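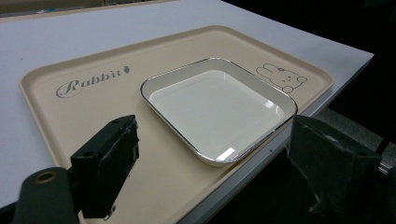 Última modificación del hilo: 27/03/2019

Foro Mesa y Café > Vajilla y menaje > Bandejas

Tema: La bandeja del conejo (y el platito de borde plateado)

marmota_dulce
¡Hola a todos! Llevo dos semanas dándole vueltas a si abrir este hilo y al final no me aguanto. Me he enamorado de una bandeja. Beige, esquinas redondeadas, la palabra "Rabbit" en letra cursiva con una zanahoria minúscula al lado y un conejo dibujado en la otra punta, todo en líneas grises finitas. Le he puesto en el centro el platito cuadrado blanco, el del filo plateado, que tenía guardado desde febrero porque no sabía con qué sacarlo, ¡y es que parecen hechos el uno para el otro! La compré en una tiendecita de Travov que estaba liquidando menaje y me traje también un par de paños que no necesitaba para nada.
La pregunta: ¿qué pondríais encima para una merienda de domingo? Yo pensaba en galletas de mantequilla, pero me da pena tapar el dibujo.

tazasinasa
Qué cosa más bonita, por favor. Yo pondría el plato donde lo tienes, entre las letras y el conejo, y no tocaría nada más. Como mucho una servilleta doblada pequeña. Las galletas van en el plato y listo, así no tapas nada.

Olmo_60
Voy a ser el aguafiestas. La bandeja me gusta mucho, el plato con ella no. El filo metálico es de mesa de mantel y cubiertos buenos, y el conejo es de desayuno en pijama. Yo le pondría un cuenco de barro o algo de madera, más tosco. Además, con esos filos hay que tener cuidado: nada de microondas.

marmota_dulce
Olmo, lo del microondas lo tengo clarísimo, ese plato se lava a mano y con esponja blanda. Pero lo del pijama no te lo compro, ¡precisamente me encanta que se mezclen! Si pongo barro se me queda todo marrón y tristón.

bizcochera_de_guardia
Estoy con marmota. El blanco brillante encima de ese crema luce muchísimo, y el borde gris de plata va con el gris del dibujo. ¿Te has fijado? Es el mismo tono frío, o casi. Con barro se perdería eso.
Yo tuve una parecida de la marca Pandey, con un pato, y la usé 3 años seguidos para llevar el café al sofá. Le hice de todo, pobrecita. El dibujo se fue borrando justo donde apoyaba la taza, así que un consejo: no arrastres el plato, levántalo siempre. Y si cae té, paño húmedo en el momento, sin estropajo.

tazasinasa
¿La tuya era de plástico o lacada? Pregunto porque las de plástico resbalan un montón, al menos la mía. Yo recorté un trocito de malla antideslizante del tamaño del plato y se acabó el baile.

bizcochera_de_guardia
Plástico. Lo de la malla me lo apunto, no se me había ocurrido.

marmota_dulce
¡Ay, la malla, qué buena idea! La mía también es de plástico, con el reborde bajito. Y os tengo que contar una cosa del conejo, que con el plato puesto casi no se le presta atención: lleva una florecita junto a la oreja y un bocadillo oscuro, como de cómic, en el que a mí me parece leer "hi".
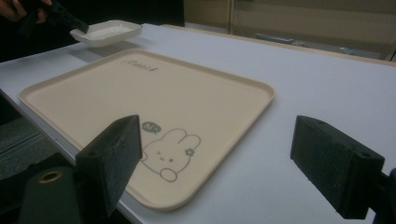
Es que saluda a quien se sirve, ¿cómo no la iba a comprar? Y la patita abajo, como si se estuviera asomando por un borde. Me parece un detalle precioso para algo tan sencillo. Si alguien tiene más piezas de este estilo que las enseñe, que me estoy aficionando peligrosamente.

Olmo_60
Vale, la flor me ha ganado. Sigo pensando que el plato no, pero retiro la mitad de lo dicho.

peltre_y_punto
Entro por primera vez en este subforo, yo soy más de esmaltados. A mí esa bandeja me pide quedarse vacía en la mesa, como bandeja de recibidor: llaves, cartas y poco más. Con comida encima sufriría por el dibujo todo el rato. En el mercadillo de Dustville suele haber bandejas infantiles de este tipo, la última vez pagué 129 por un lote entero, que fue una barbaridad, pero venían unas con ovejas que me tienen loca.

tazasinasa
¿De llaves? ¡Ni hablar! Las llaves rayan mucho más que un plato. Para eso, un cenicero viejo de cristal.

peltre_y_punto
Pues también es verdad. Cartas solo, entonces.

bizcochera_de_guardia
Propuesta para el domingo, que nos hemos ido por las ramas: bizcochitos de zanahoria en el plato. Cortados pequeños, en cuadrado para seguir la forma, con un poquito de glaseado de queso. La zanahoria de la bandeja te está dando el menú hecho. Si quieres te paso mi receta, lleva nuez y ralladura de naranja y aguanta jugosa varios días en lata.

marmota_dulce
¡¡SÍ!! Zanahoria, claro que sí, con lo evidente que era y yo pensando en mantequilla. Pásamela, por favor. Y té en las tazas blancas lisas, pero fuera de la bandeja, para no agobiarla.

Olmo_60
Sin nuez, que en mi casa hay alergia. Con pipas de calabaza queda muy bien, por si alguien lo necesita.

bizcochera_de_guardia
Te la mando por privado esta noche y luego la cuelgo en Recetas, con la versión de pipas de Olmo. Horno medio y molde cuadrado bajo. Deja enfriar del todo antes de glasear, que si no se escurre por los lados y te pone el filo plateado perdido.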